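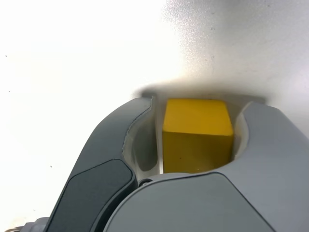
Notes pour l'intervention du 9/1/20 — quinze minutes, garder la montre sur le pupitre

Ouverture. Demander à la salle qui possède encore des cubes de couleur. Laisser lever les mains, ne pas commenter. Puis : « Et qui croit qu'ils apprennent à ranger ? » Attendre.

Le catalogue Bandara promet que trier des cubes par couleur « structure l'esprit ». Je veux bien. Mais je cherche l'étude depuis novembre et je ne trouve que la brochure. Lire la phrase à voix haute, lentement, et passer.

Point 1, la place marquée. L'idée défendue par la méthode Ellum : un contour au sol ou sur la table, et l'objet sait où aller. Enfin, on sait où il va. Un carré de ruban noir, fond blanc, c'est lisible, je ne le conteste pas. Ma réserve porte sur la suite. Que fait-on du cube qui n'a pas de carré ? 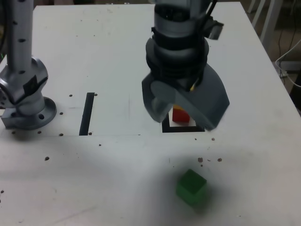

Le cube rouge dans son carré de ruban noir ; le vert, sur la table nue.

Laisser la vue affichée pendant la question du vert. À Viltstead, on m'a répondu qu'il suffisait d'ajouter un carré. Très bien, et pour 50 objets ? Pour 92 ? À la fin on a une table entièrement couverte de ruban et plus un endroit où poser son coude. (Si ça rit, enchaîner vite. Si ça ne rit pas, enchaîner aussi.)

Point 2, la couleur. On nous vend le jaune, le rouge et le vert comme un code. Un code de quoi ? Chez Skeruston, les affiches disent une chose et le mode d'emploi une autre. Sur une table blanche, le jaune vif se repère bien, voilà tout ce que j'accorde. Se repérer et se ranger sont deux affaires différentes — insister, les fabricants mélangent toujours les deux.
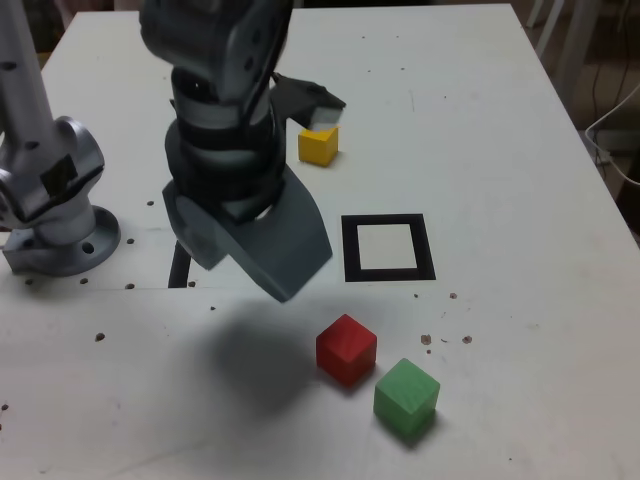
Petit cube jaune sur table blanche, avec une ombre légère.

Regarder la taille du cube par rapport au plateau. Beaucoup de surface pour peu de chose. Mon conseil, le seul de la matinée : réduire la surface avant d'acheter des repères.

Point 3, si le temps le permet : le ruban s'use, se décolle, laisse de la colle. Prix du rouleau à vérifier. Sauter ce point s'il reste moins de 7 minutes.

Questions. On va me demander si je suis contre les marquages. Répondre non, je suis contre les promesses qui vont avec. Rendre le micro au fond de la salle, côté porte.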